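Jitdale Games Library – progress report to the Sutcliffe Fund
19 Jan 2024

Hi Sutrisno,

You asked for something a bit less stiff than the last report, so I've put the template away and I'm just going to tell you how we're going. The spreadsheet with the spending is attached separately and it follows your headings, I promise.

Where we're at

The lending library is open and people are using it! We've got 203 items on the shelves now – board games, card games, puzzles, jigsaws, a few outdoor sets – and 150 households signed up. When I wrote the application I thought we'd spend most of the first year begging people to join, and what we've really spent it on is working out where to put everything. The old supper room behind the hall is a lovely space with terrible storage. The cupboards are so deep that anything at the back might as well be in Perth.

We ended up spending part of the fit-out money on open shelving from Gruten, which was dearer than the flat-pack stuff I'd priced in the budget. I rang you about this at the time and you were fine with it, but I'm putting it in writing so it's on the record. The shelves are bolted to the wall and they take the weight of the big strategy boxes without sagging. I've got my eye on one more bay for the wall beside the kitchen hatch, if there's anything left over.

Borrowing

Loans run for a fortnight and people can renew once. We tried a week at first and it was hopeless. Families would take a game home, not get to it, bring it back unopened and feel guilty. A fortnight gives them two weekends to have a crack at it. Late returns are a bit of a nuisance but we don't charge fines and I'd like to keep it that way. Darcy Ashby sends a friendly text and that usually does the trick.

The most borrowed things are the cooperative games, by a mile. I hadn't expected that. I'd loaded up on the classics thinking grandparents would want them, and the grandparents have been taking home the one where you all put out a bushfire together. The classics do go out over the summer holidays, when people have visitors and want something everyone already knows.

Puzzles are the other surprise. We set up a small puzzle section almost as an afterthought, with what was donated in the first clean-out – wooden burr puzzles, tangled metal rings, sliding tiles, twisty cubes – and it's become the corner where the teenagers hang about. They don't borrow much from it. They stand there and fiddle, and then they talk to each other, and every so often one of them sits down and joins a game. I'm counting that as a win even though it does nothing for our loan numbers.

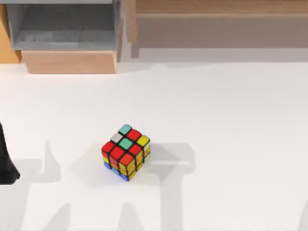
It's also made me rethink what we count. Your reporting form asks for loans and members, and both of those are healthy, but neither one picks up the people who come in, play for an hour and go home with nothing under their arm. For the next report I'd like to add a simple door tally. It'd be a clipboard and a pencil, nothing fancy. Let me know if that suits you or if you'd like it done another way.

The catalogue

Now for the less cheerful bit. We moved the catalogue over to Tratard in the winter and it took much longer than I'd allowed. The program itself is good once it's set up. The trouble was our own records, which were in three different exercise books in three people's handwriting, with one game listed under four different names. Darcy and I went through the lot at the kitchen table. Every item now has a number, a contents list and a note about missing pieces, and members can look things up from home and put a hold on them.

The contents lists have been worth the pain. When a game comes back we check it against the list before it goes on the shelf, and we catch the missing dice while the family can still remember which couch they were sitting on. Spare parts live in a fishing tackle box. It's my favourite thing in the building.

What hasn't worked

The travelling box didn't get off the ground. The plan was to take a crate of games out to the smaller halls up the valley once a month, and we managed 2 trips before the road works made it a very long drive for not many people. I've moved what was left of the fuel money into the following period and marked it in the spreadsheet. I'd still like to do it. I think it needs a local person at each hall to hold on to the crate, and I've started asking.

The evening sessions were slow as well. We'd set them for after dinner, and people with little kids just can't. We shifted to late afternoon and put a pot of soup on, and the room's been noisy ever since.

What's next

Between now and June I want to get the extra shelving in, run a mending day for split boxes and torn boards, and have another go at the valley crate with someone at the other end. We also need a better way of taking donations. People are very generous and they also leave bags at the door in the rain.

The one thing I need from you is a yes or no on carrying over the fuel money. If you want to come and see the place, you're welcome any afternoon we're open, and I'll find you a game that suits.

Thanks again for backing us. I'll send the mending day details when we've picked a date.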